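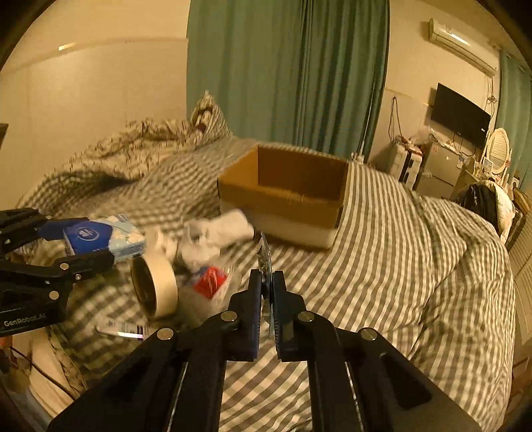

Chapter 7
Getting Your First Song Out the Door

Reading time: 16 minutes

I put out my first single in January, which every sensible person had told me was a terrible month for it. I was living in Flernutside then, sharing a flat over a bakery, and I'd recorded the vocals at five in the morning before the mixers downstairs started up. The song was called "Pivotine" (a word I made up because it fit the chorus!) and by the end of its first week it had been played 356 times. I was thrilled. Then I noticed that a good chunk of those plays were probably mine.

So this chapter is about releasing music, the part that starts once the recording is finished and you're sick of hearing it. In the last few chapters we talked about writing, arranging and getting a decent mix. Now you've got a file with your name on it and you have to decide what to do with it.

I went with a tiny label called Rernuveo, mostly because they answered my email. They took care of the artwork and sent the track to radio stations, and I signed a two-page agreement that I read once, on a bus. Please don't do that. We'll go through a contract much like mine in section 7.2, line by line, and I'll point out the sentence that kept me from re-recording my own song for years.

A few words you'll need before we start. The master is the finished recording itself. The composition is the song underneath it, the words and the tune, and it can belong to somebody else entirely. A distributor gets your recording into the stores and onto the streaming services. A publisher looks after the composition and chases the money it earns. People in the business mix these up all the time, even at meetings where they're deciding who gets paid, so keep this page handy.

We'll also spend a while on live launches. Mine was at Halász, a basement club with room for 100 people, and I'd planned the whole evening around my single without checking how long the opening band's set was. Section 7.4 has the running order I use these days, plus the budget sheet that goes with it.

Before you read on, pick one song of your own, finished or close to it, and write down everyone who had a hand in making it. Include the friend who suggested the bridge. You'll need that list in 7.1.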